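Desk and Shelf Check, Pilletport Shared Study Rooms
Spring round, April 2026

Welcome back to the desk check! We run this twice a year, now and again in October, and it's one of my favorite jobs in the building. A desk that gets a good going-over is so much nicer to sit down at. Work through the points in order, mark each one OK, FIX or ASK, and write your comments while you're still standing there.

The full round covers 163 desks. Each checker takes 12, so please don't rush. The comments under each heading are from the desk with the hutch and the patterned cloth, which makes a great one to learn on.

1. Power and cables

Check plugs, adapters and chargers for cracks, scorch marks and bent pins. Run each cable through your fingers from end to end. Anything with bare wire showing goes straight in the red bin by the office – no tape repairs, please.

Mark: ASK

Comment: I love that the small electrical bits have a home. The clear box on the cloth has a white mouse, a white plug adapter, a round black cable connector and a good knot of black cables in it. Being able to see what you own is half the battle. The cables need untangling before they can be checked properly, and a twist tie on each one would do wonders. I'd also like the adapter looked over on its own before it gets used again.

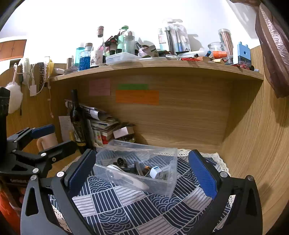 2. Upper shelf

Look for heavy or breakable things over the seat, bottles without tight lids, and anything poking past the edge. Give the shelf a gentle push to see that it's firmly fixed.

Mark: FIX

Comment: A busy shelf, and a cheerful one! Bottles, a food container, a white cup with a figure printed on it, toothbrushes still in their packs. Glass should come down to a lower spot, so please find a new place for the jar on the right. The white marker at that end sticks out and could use a pen cup. The little red and white things along the shelf edge can go in a lidded tub (the Zustano ones in the supply closet are a lovely size, help yourself).

3. Desk surface

Keep liquids away from electrical items. Tall bottles should stand on their own, well clear of elbows. Books and papers go in a stable stack.

Mark: FIX

Comment: The wine bottle by the books is leaning. Stand it up straight or, better, put it on the floor at the back. Same goes for the mug – move it well away from the cables before anyone fills it.

4. Notes and paper

Loose paper must stay clear of lamps and outlets. Sticky notes are fine on the hutch panel.

Mark: OK

Comment: Pink, green and orange notes on the back panel, and a sheet pinned to the wall at the left. Very happy with this.

5. Handing in

Put finished sheets in the Zulu tray at the front desk. Recheck every FIX within 12 days and add your initials.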